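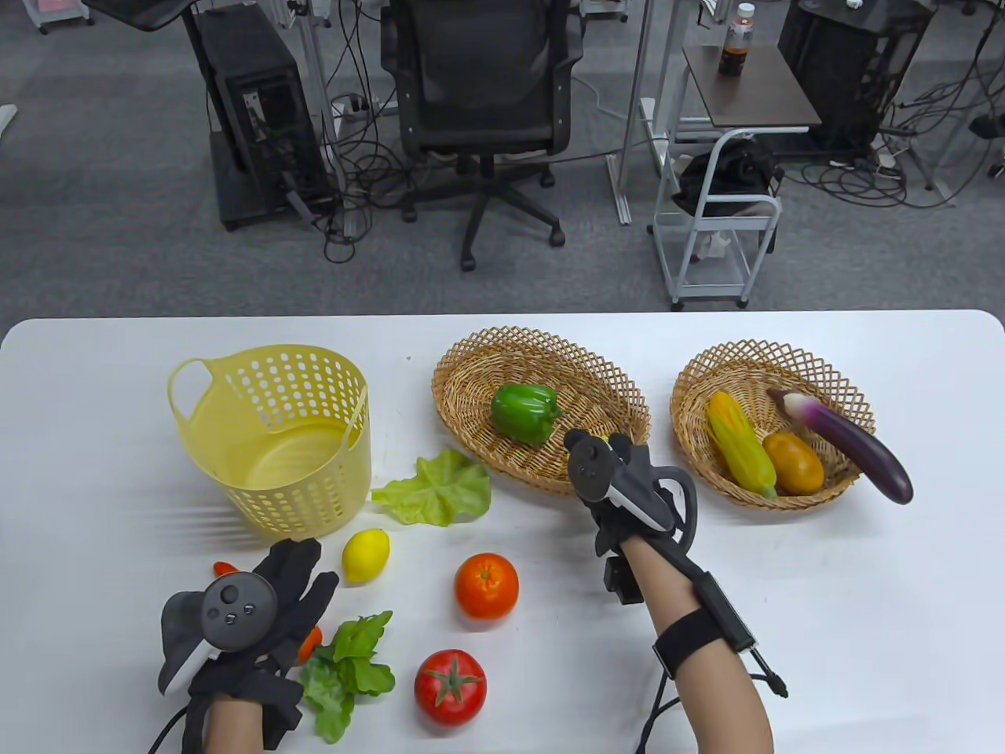 Section 3. Sorting the Market Produce

Welcome to the part of the Treltum Market Set everyone wants to get to! With the table set up and the baskets unpacked, you're ready to play shop, run a sorting lesson, or just enjoy putting a tabletop greengrocer's in order.

Before you start

Wipe the table with a dry cloth. Stand the tall yellow basket on the left and the wicker ones to the right of it, with a hand's width between them. Leave the front of the table clear for loose produce.

CAUTION: The small pieces (chili pepper, short corn piece) are not for children under 3.

3.1 Laying out

1. Tip the produce gently onto the front of the table. Don't pour from a height -- the lemon rolls farther than you'd think.

2. Turn each piece so its best side faces up. The tomato looks wonderful with its green star showing.

3. Put the long pieces in a wicker basket first. Corn goes in on the diagonal, potato beside it, eggplant last. The eggplant is longer than the basket is wide, so let it rest over the rim.

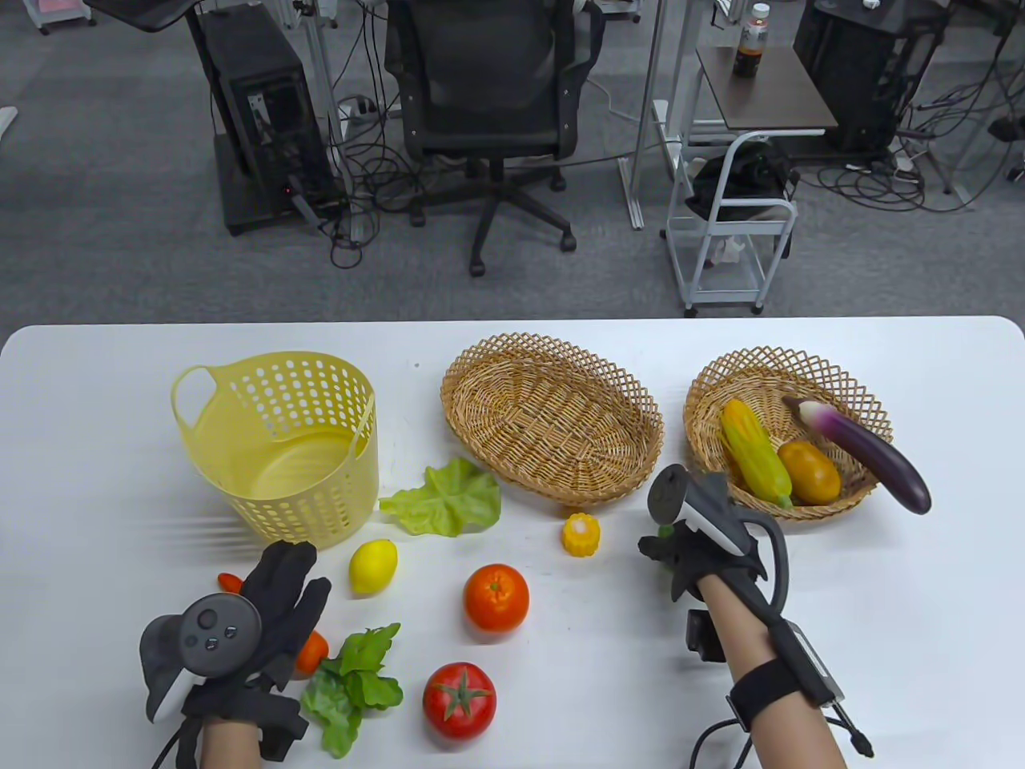 4. Give the bell pepper the oval basket, and add the short corn piece next to it.

5. Fill the yellow basket with carrots, leafy greens and the lemon. Carrots lie flat at the bottom, greens go on top, and the lemon can sit wherever it's happy.

NOTE: The lettuce leaf is soft and creases easily. Leave it flat on the table until the baskets are full, then lay it over the top.

3.2 Choosing a sorting rule

Pick one rule and stick with it for a whole round. Color is the easiest. Shape is more fun with older children, and "what would you cook together?" starts the best arguments by far. The orange is a great piece to hold back to the end, as it can go almost anywhere.

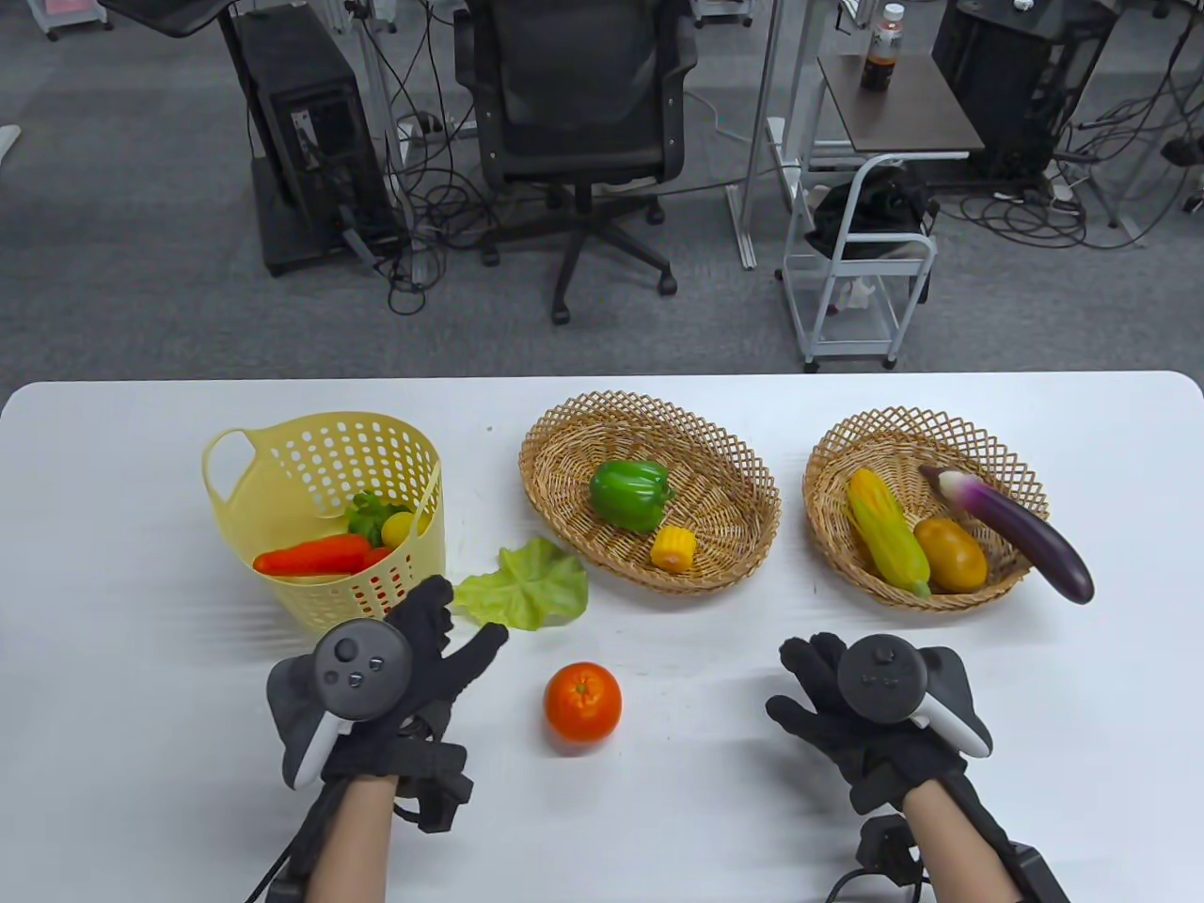

Howard Wainwright wrote in to say that his group plays it backward: one child fills the baskets in secret, and the rest have to guess the rule. We tried it at our Hopkin workshop and loved it. Allow extra time!

3.3 Moving pieces between baskets

1. Lift round pieces from above. Dragging them up the side can catch the open lattice at the rim.

2. Lower each piece all the way in before letting go. 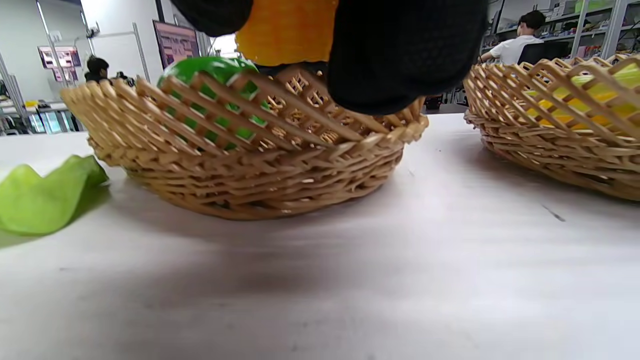

3. Keep the wicker baskets apart while you work so the rims don't snag on each other. If a loop does pull out of place, ease it back with a fingertip -- never with scissors.

CAUTION: Do not soak the wicker. A barely damp cloth is plenty.

For storage and spare pieces, go to Section 4.

Treltum Market Set guide, revised April 2019. Contact Skerkton Customer Help | © Skerkton | Back to top

This site uses cookies to remember your settings. Accept | Manage cookies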